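O disco novo dos Womitz chegou-me às mãos em vinil, porque aos 78 anos de espírito já não se ouve música de outra maneira. Prensagem de 500 cópias, a minha com um canto amolgado pelos correios.

São três lados de canções e um quarto lado liso, decisão que a editora, a Prirnard, descreve como "conceptual". Eu descrevo-a como falta de canções.

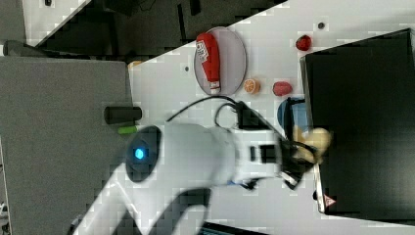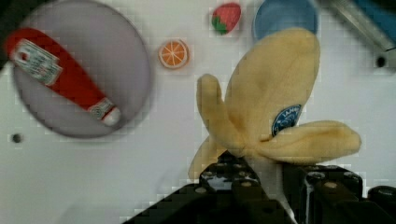 Amarelos, em duas vistas.

Dito isto, "Weidemann" é a melhor coisa que fizeram desde a cassete: três acordes, um baixo que parece zangado com o baterista e um refrão que me apanhou a cantarolar na fila da farmácia. "Ernico", a seguir, dura uma eternidade e tem um solo de flauta. Levantei-me para fazer chá e, quando voltei, a flauta ainda lá estava.

Em março tocam cá. Já comprei bilhete, claro, e tampões para os ouvidos.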